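Flernville charity walk: where should the money go?

siu_walker
We raised 500 pounds in Flernville. I propose that all of it goes to the Ovgate day centre. 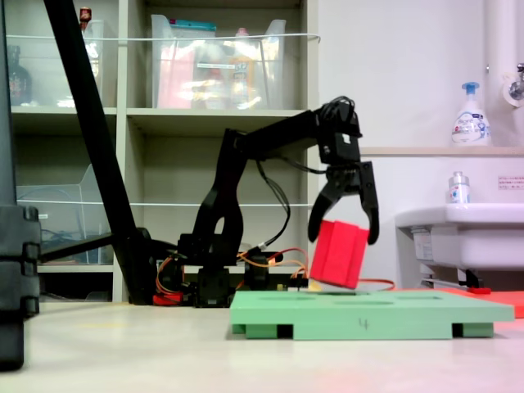
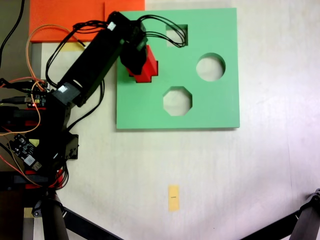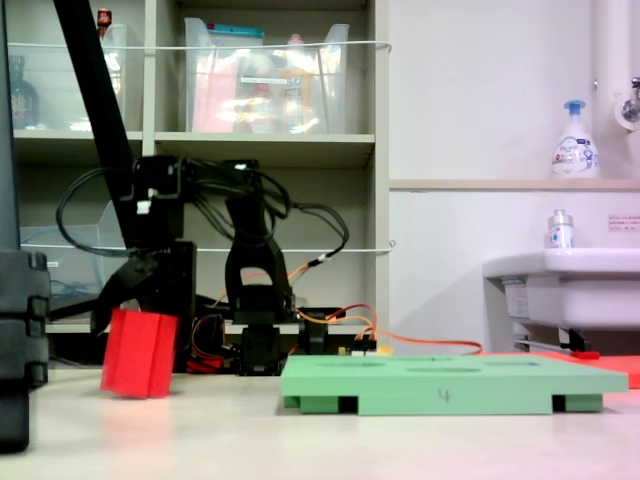
dralanberg60
I do not agree. The day centre already received 300 in December — the transport fund got nothing.

siu_walker
The bus is also important, yes. Could we divide it?

D. Lockwood
Half each is fine for me.

dralanberg60
Then I accept.

Contact us | Back to top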